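Noticias > Reportajes > Jornada de puertas abiertas en Zunon

«Lo difícil es lo blando»: una tarde con los robots de Zunon

A las cinco ya había cola en el pasillo. El equipo de Zunon abre su taller una vez al año, en diciembre, y este curso esperaba unos 60 visitantes. Yo llegué pronto y pude hablar con la ingeniera que dirige las demostraciones, que contesta sin dejar de mirar los brazos y se entusiasma con una facilidad contagiosa. «La gente viene pensando en fábricas de coches», me dijo, «y se encuentra con un escritorio. ¡Me encanta esa cara!»

El puesto se llama Pluven y trabaja con cosas que cualquiera tiene en casa: un organizador de plástico con una carpeta rosa, una grapadora, una lámina verde menta. Dos brazos, cada uno con su pinza y su pequeña cámara.
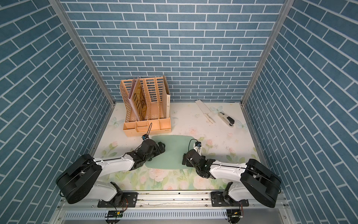 Agarrar algo plano

«Una caja tiene lados, la coges y ya está. Algo que está tumbado sobre la mesa casi no te ofrece nada», explica. Le pregunté si no bastaba con apretar más. Se rió. «Eso pensábamos el primer mes. Hay que decidir dónde se apoya cada dedo, cuánto se abren y con qué ángulo bajan, y todo eso lo decides antes de tocar».

En la pantalla de al lado se seguía lo que ve la cámara de la pinza, y allí se arremolinaban los más pequeños (y yo con ellos, lo confieso).
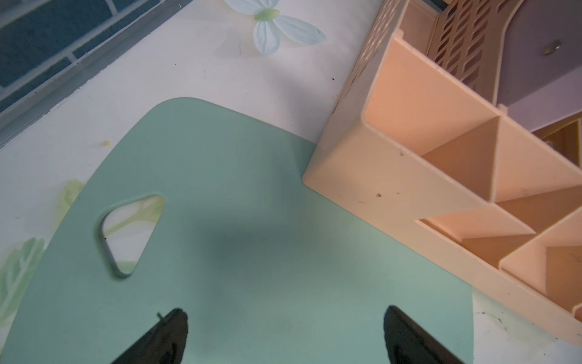
Los dos dedos de la pinza, separados sobre la pieza verde, con el organizador al lado.

«Desde ahí se entiende todo mejor», dice ella. «Ves las sombras, las manchas, las migas. Nuestro programa, Tijani, tiene que convivir con eso, porque las mesas de verdad están así». Llevan 753 intentos anotados con piezas planas, y guarda también los fallidos, que son los que más relee.

Cuando le pido que me cuente qué le sigue sorprendiendo, no duda: los pliegues. 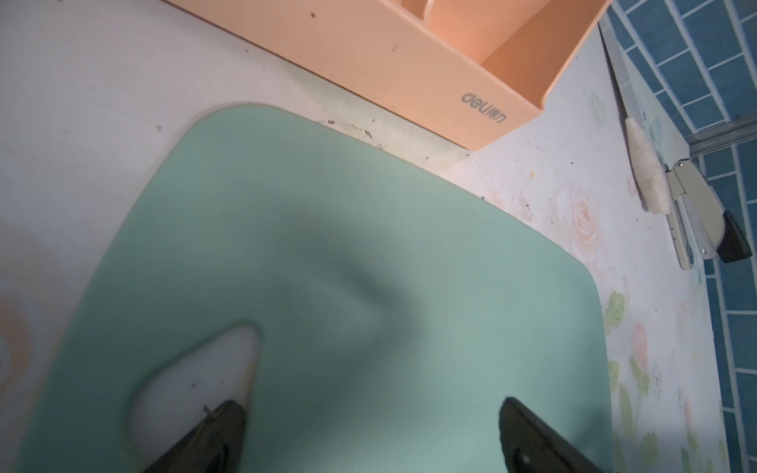

«Un material flexible cambia de forma en cuanto lo pellizcas, y la forma nueva es otro problema. Llevo 8 años en esto y todavía me acerco a mirar». Un chico le preguntó si el robot sabía doblar camisetas; ella le contestó que todavía no, que volviera el año que viene, y se quedaron hablando un buen rato de mangas.

El siguiente paso es Skikitz, un proyecto con las dos pinzas coordinadas que arrancará con un colegio del barrio. Los alumnos propondrán los objetos. «Ya nos han mandado una lista de 44 y hay un calcetín con purpurina. Por ahí vamos a empezar».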